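Reviews > Studio & Instruments > Drum Machines

Fabbri Grutden 2 Drum Machine: Review for Teaching and Home Studios
By Viola D'Amico
2023-08-06

The Grutden 2 is a tabletop drum machine from Fabbri, intended for producers who make hip-hop, house and related styles without a computer at the center of the work. The Etstead Music Library acquired one unit in November for its equipment lending program. This review reflects its use by borrowers and by the instructors of our evening beat-making course.

Sounds and Memory

The instrument ships with 40 factory kits. The older-style kits are the strongest of the set. Kick drums are full without masking the bass line, and the snares respond well to tuning. The acoustic kits are thinner and will need outside processing before they can carry a finished track. Users may load their own samples by memory card, and 128 patterns can be stored at one time. Pattern names are limited to short entries, and several borrowers found it difficult to tell their saved work apart after a few weeks.

Sampling directly into the unit is possible through the rear input. The process takes more button presses than it should. Once a sample is in place, trimming and pitch adjustment are quick, and the results were clean at every setting we tried.

Pads and Sequencer

The pads are firm and consistent across their surface. Players with a light touch should lower the sensitivity threshold in the settings menu before recording, as the default setting drops quieter notes. The swing control deserves particular mention. It can be applied to each track separately, which allows a loose hi-hat over a strict kick, and our instructors now use it to demonstrate how timing shapes the feel of a verse.

Song mode is less successful. Patterns must be chained in order, and inserting a new section in the middle of a song requires the user to rebuild everything that follows. Artists who arrange as they write will probably prefer to record the patterns into other software and complete the arrangement there.

Connections

Stereo outputs, a headphone jack and standard MIDI ports are provided. There are no individual outputs for separate drums. The unit kept steady time with the Millau bass synthesizer in our collection through a full evening session. The power supply is external, and its cable is short for a classroom. Borrowers should plan to bring an extension cord.

Battery operation is offered as well. We obtained roughly 63 minutes from a fresh set at moderate screen brightness, enough for a short rehearsal or an open mic set but inadequate for a day of travel. 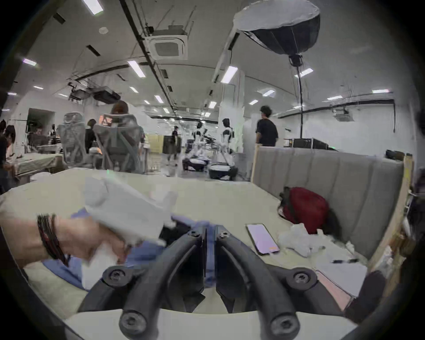 Can the Grutden 2 be used on stage without a computer?
The unit runs a full set by itself, provided that all patterns are saved and chained beforehand. Performers should use the external power supply and confirm output levels at sound check.

Documentation and Support

The printed guide covers only basic setup. A complete manual is available from Fabbri as a download, and its chapter on sampling is well organized. One question we submitted about a stuck pad received a useful reply within the week.

Recommendation

The Grutden 2 is recommended for beginning and intermediate producers, and for schools that teach rhythm programming. Its pads and swing control compare well with those of more expensive instruments. Those who need separate outputs or flexible song arrangement should look at other models. The library's unit may be reserved at the Etstead front desk by any adult cardholder, for a loan period of two weeks.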